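Jaltow one-shot: worth it if you only read the main series?

siwan_powell
Just finished the Jaltow one-shot and I had to tell someone! It's the Gurnside spinoff, the one about her years on the ferry before she ever meets the crew. I went in expecting filler and read it twice in one evening. The night crossing, with those pages of green water and hardly any dialogue, is the best thing this series has done since the flood arc. Anyone else?

hpons
Liked it, didn't love it. The art is gorgeous, no argument there. But we knew she lost the ferry. Issue 7 told us in two panels and I thought two panels was plenty.

siwan_powell
See, I felt the opposite! In issue 7 it's a line she throws away to shut Undel up. Now I go back to that page and she's obviously lying about half of it (the brother, for one). It made me like the old issue more. 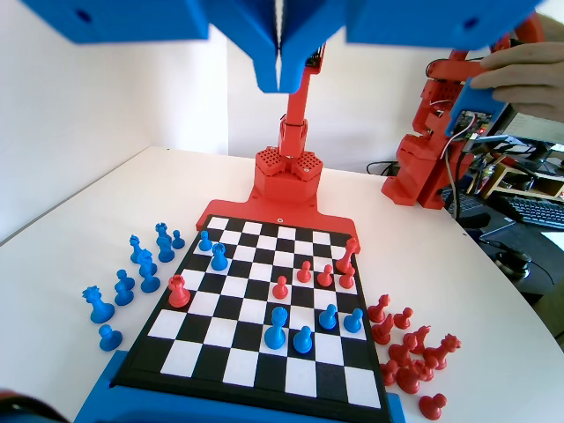
Chess table, Monday night

renata_p
Jumping in because I read it without knowing the main series at all. My cousin handed it to me and said go. I was fine! The only part that lost me was the last page with the lantern, which I gather is a big deal?

hpons
Huge deal. Don't look it up, start at issue 1.

tudurj
The lantern is a cheat, sorry. Ông gives it to her in the main book and says it was made for her that winter. So how is she holding it years earlier? Either the writer forgot or we're getting time travel, and I don't want time travel in my ferry comic.

siwan_powell
Or it's a different lantern! Look at the handle. The one Ông gives her has a twisted handle and this one is plain. I think he copied the one she lost, which is so much sadder and I love it.

tudurj
Hm. Okay, I checked and the handle is plain. I'm still grumpy but less so.

renata_p
Stop talking about the lantern, I'm only on issue 2!! 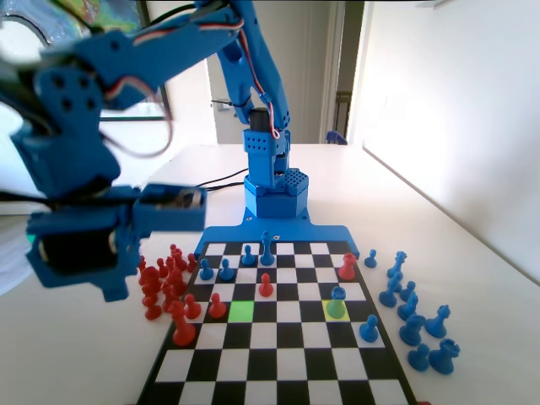 Reading order, for anyone new

siwan_powell
Putting this in its own post for Renata and whoever else wanders in. Read the first trade, then the one-shot, then carry on with the flood arc. You'll know Gurnside well enough by then to care about the ferry, and the flood hits a lot harder afterward.

hpons
I'd save it until after the flood. The captain turning up at the dam should be a surprise, and the one-shot gives away his face.

siwan_powell
Fair, but he's in a hood for most of it. I'd still go early.

renata_p
Going early. I've got the trade next to me and a whole evening free. Does the September hardcover have the one-shot in it, or do I need to buy it separately?

tudurj
Separately, as far as I know. My shop still had copies on the bottom shelf last week, so ask at the counter if you don't see it.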